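About Zotard

Zotard is a small company which teaches robots by showing. We do not write a long program for every movement. A person takes a gripper in the hand, does the task in the normal way, and the tool records what the hand did and what the camera saw. From many such recordings a robot can later learn the same task. Our clients are mostly builders of robot arms and a few laboratories, and they come to us when they have a good machine but not enough demonstrations to train it.

How we began

The company was started by four colleagues from a packaging machine factory. In that factory each change of product meant two days of programming, and often the box was only a little wider than the old one. We wanted to make this shorter. Our first tool was made from a kitchen tong and a cheap camera, and it was too heavy at the front, so after half an hour the wrist was painful. We still keep it in a drawer. The present hand tool is the sixth version and we call it the Brater. It has two fingers, and it is made so that a person can work with it for a full session and still write with a pen afterwards.

What we do

Hand demonstrations. This is the bigger part of our work. The client describes the task, we make a short written instruction, and our operators perform it with the hand gripper. The order can be small. The minimum is 100 recordings of one task, and for a first trial this is usually a sensible quantity. At this moment our library has 241 tasks, mainly from kitchen, store and office: folding, pouring, closing lids, putting things on a shelf, plugging and unplugging.

Remote control. Some tasks can not be shown well with a tool in the hand, for example when the arm must reach around its own base. For these we sit the operator at a control desk with two handles, and he or she moves the real arm from there. It is slower. A new operator needs more practice for it than for the hand tool, and we plan the price accordingly.

Checking. Every recording is looked at by a second person before it leaves us. We use our own program for this, Divumum, which shows the video and the path of the fingers side by side. If the tracking was lost, or the operator hesitated in the middle, the recording is marked and the client can decide if he wants to have it. Some clients ask for the marked ones also — they say a robot should see corrections too. We had not thought of this ourselves in the beginning.

The people

We are a team of engineers and operators, and most of the operators work part time. Among them are a former baker, two music students and a retired nurse who is the fastest of us with small lids. No technical education is needed. We look for calm hands and patience, and for people who tell us when an instruction is not clear. The training takes three days and it is paid. In the first day you only pick up and put down, which is boring, but the habits from this day stay with you.

All operators can stop a session at any moment without giving an explanation. After 50 minutes there is a pause in any case. Faces are blurred in the videos before they are given to a client.

Where we work

Our rooms are in the Fernandes building, on the upper floor, 639 square meters in total. We moved in because of the high ceiling and because the freight elevator is wide enough for an arm on its stand. A part of the recording we do in quiet rooms with fixed light, and a part in ordinary open space with desks and chairs, where other people sit, stand and walk. Both are necessary. A robot which has learned only from clean tables becomes confused easily, and a client notices it in the first week.

Visitors are welcome on working days, and it is possible to try the gripper yourself. Please write to us a few days before, so that an operator is free to show you how to hold it. On Sunday we are closed. 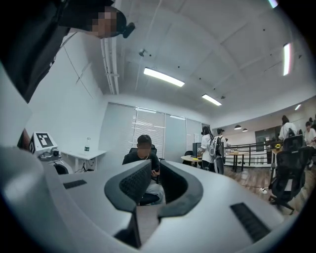 Contact and open positions

For a quotation, please send us one paragraph about the task and, if you have it, a short video of a person doing it. We answer in two working days. Applications for operator work are accepted all year, and a letter in simple words is enough.

Zotard, Fernandes building, upper floor | Contact | © Zotard, all rights reserved | Back to top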